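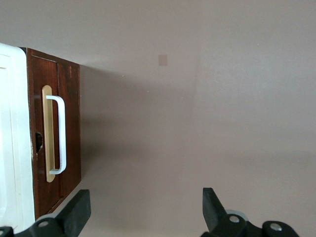
## Wrist camera policy opens drawers fine but misses cabinet doors. Data or method?

**Sneha Rajput**

Hi all, first post here so go easy on me! I'm trying to reproduce the Tultus result at home-ish scale (one arm, one wrist camera, two-finger gripper, imitation learning from demos, nothing fancy). The write-up trains on a mix of drawers and doors and gets good numbers on both. I collected 176 demos, mostly drawers because drawers are easy to reset, and my drawer success is great. Then I put the arm in front of a reddish-brown wooden cabinet with a white bar handle standing upright on a gold plate, and out of 90 tries it got a proper grasp on 2. Two!

What it does is go in with the fingers too far to the right, out over plain wall, and close on air. Sometimes it seems to like the shadow next to the cabinet more than the handle. The wall is gray-beige and pretty featureless, and the wood is glossy, if that matters.

So before I spend another October's worth of evenings on demos -- is this a data problem, or is wrist-only just the wrong setup? I'd rather not add a second camera. My crop is the full view resized, no augmentation except a bit of brightness.

**Rogério Toledo**

Need more data. We had 1,814 demos when ours started working.

**Lesia Kuzmenko**

I had nearly the same thing happen on the Luik arm last year, so here's what I'd check, in the order I wish I'd done it.

Look at your starting poses first. If every drawer demo starts with the handle already between the fingers, the policy never learns to move sideways. It just learns "go forward and close." That was my whole problem, and I spent ages blaming the network for it. I redid a small batch where I started the arm badly on purpose (off to the side, too high, a bit twisted) and only recorded the correction and the grasp. Those little recovery demos did more for me than all the clean ones.

Then the handle direction. I'm guessing your drawer pulls are mostly horizontal? A vertical bar wants the wrist rolled, and if there's almost no roll in your demos you won't get any at test time. Plot the wrist roll over your whole set, it takes five minutes.

The shadow thing is easy to test. Move a lamp so the shadow falls somewhere else and run it again from the same start. If the arm follows the shadow, you know. If it misses in the same spot, go back to the starting poses. I'd leave the glossy wood alone until you've done that.

And no, I don't think wrist-only is wrong here. It does get blind very close in, so make sure the handle is still in view when you decide to close.

**Sneha Rajput**

Ohh, yes, every single demo starts centered. And I just plotted the roll like you said and it's basically a flat line, yikes. Going to record a batch of bad starts tonight and do the lamp test before that. Thank you!!

**Shahram Vahidi**

Also check that your resize isn't squashing the picture. A thin upright bar can get down to a couple of pixels wide and then you're asking a lot of it. We crop to square first on the Ustby setup -- loses a bit at the sides but the handles stay readable.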